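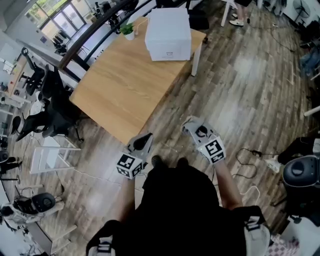

Fig. 1. Operator with a hand-held gripper in each hand, marker cubes mounted, with the table ahead.

Robots and Automation in Practice
Handout 6: House rules for recording with hand-held grippers
Instructor: Imke Frerichs
Revised 11/08/2018

Read this before your lab slot. I will know if you haven't, usually by the second minute.

6.1 Where rules come from

Most rules in a robot lab are scar tissue. Someone tripped, someone saved 400 recordings to a folder called "new", and a line got added to a sheet on the wall. The published safety standards you read for Handout 5 cover robots that move under their own power. They have much less to say about a person walking around with the gripper and leaving the arm at home, so for that we write our own. You are welcome to argue with them in section. You are not welcome to argue with them while recording.

6.2 The floor

Walk your route once with empty hands. Look for cables, including the ones you are sure were not there in June. Fig. 1 has a coiled black cable and a loose white one on the floor over to the right. Would you have noticed them while staring at your grippers? Mark each cable on your floor sketch, then move it, tape it or plan a path that stays clear of it.

Chairs count as obstacles. So do folding chairs, which people seem to think are a kind of furniture that forgives you.

6.3 The markers

The cubes on the grippers carry the printed patterns the tracking software looks for. Treat the printed faces the way you would treat a camera lens.
No fingers on the printed faces.
No tape over a corner "just for now".
A cube that has been knocked gets recalibrated, even if it looks fine. It always looks fine.
Left stays left and right stays right. Last year one pair of students at the Trarix bench swapped theirs at lunch and produced 448 beautifully labeled recordings of a person with crossed arms.

Bright windows can wash out a printed pattern from some angles. Do a short test take facing each way you plan to face, and look at it before going on.

6.4 Straps and shoes

Buckle the shoulder straps before you pick up the grippers. Closed shoes. Tuck in strap ends, lanyards and anything else that dangles. If a strap slips during a take, stop the take. Shrugging it back into place ruins the data and also looks odd.

6.5 Other people

Anyone standing near the table is part of your risk assessment, friends included. Agree on one word for stop. "Stop" has worked well. Before each take, say out loud that you are starting and wait for an answer.

If you can see only a person's legs, assume the rest of them is not looking at you.

6.6 Logging

Every take gets a line in the Ruketero log: operator, task, take number, anything that went wrong. "Nothing went wrong" is an acceptable entry the first few times. The Peltent set came to us with 3681 takes and a notes column that was blank from top to bottom, and cleaning it ate over 2 months that I would like back.

Failed takes are kept. Mark them failed and leave them where they are.

Before next class

Read the Wunderlich checklist and find the two items that contradict each other. Bring a floor sketch of your own work area with cables marked. One page, your name on it, legible to someone other than you.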